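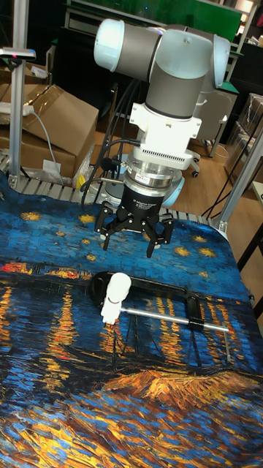
Slide 4: three fingers, one C-clamp, starry-night mat.

Leave this up while people sit down. Don't read the caption out.

Say what Puncombe is: a shared workshop, 400 square feet, one decent chair. Inmaculada Rivas wrote the grasp code. I did the cables -- go easy on them.

Clamp story next. Why a clamp? Awkward shape, and we own far too many. First plan was 1,000 grasps by July. Then 800. The slide says 600 -- pause here, let them do the math.

Mat question always comes up. Answer: it was on sale. Yes, the edges curl.

Skip to slide 5 if Onell is waving.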